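Buying hand-held grippers for the bench: quick tips

Posted April 28, 2024 by Tharushi Talukder

Got asked for this again so here it is, short version. Budget was $2000 for the pair plus bits. Ended up fine, but only just.

Before you order
– Write down the jobs first. Small stuff, tubes, balls, cups. Then look at finger size.
– Ask for the cable length. In writing. Tarkau quoted without it and we lost 48 hours going back and forth.
– Get both hands from one seller. Mixed pairs are a pain to service.
– Keep $100 back for spare finger tips. They go first.

Where the money goes
Grippers, obviously. Then marker plates, mounts, cable ties, a decent board. Habibur Bhuiyan got his board from Fimlow, I used Lotton, no real diference. White shows up dirt fast, wipe it every night.

Trying them out
Don't buy off a spec sheet. Borrow or rent for a day, one in each hand, and use your own parts. Clear plastic container, a couple of balls, tube rack with a capped tube. Cheap and you probly have it all already. 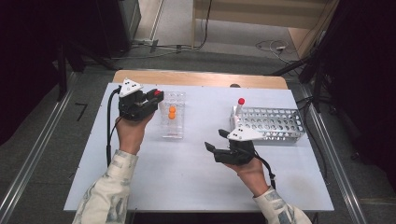
Planning the space
Measure the table AND the floor round it. Stands and rails eat more room than you think. Cables too – leave a walkway.

Next order
Weerakoon has a price list due in December. Waiting on that before I get a second pair.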